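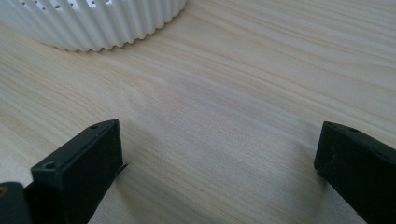 I read obituaries every morning with my coffee, before the weather and way before the news, and I have a complaint. They're too polite! My aunt, Anahera Bright, died in March, and the notice in the Fornton paper said she "enjoyed cooking and travel." Well, sure. She also drove 40 miles to Ekgate to return a library book because she didn't trust the mail, and she held a grudge against a bowling league for longer than I've been alive.

Where was that? We paid by the line, I get it, and my cousins were tired. But I've gone back to that notice a lot and I can't find her in it anywhere.

Compare the one for Ayanda Mokoena, a man I never met. His kids wrote that he sang the wrong words to every hymn, loudly, and owned 2 good shirts. I'd know him if he walked into the room.

So please, put in the grudge. Put in the hymns. Skip a few of the survived-bys if you have to (the cousins in Skamau will forgive you, or they won't, and then that can go in somebody's obituary too). I've started a page of notes for my own, and my sister has already asked me to take her out of it.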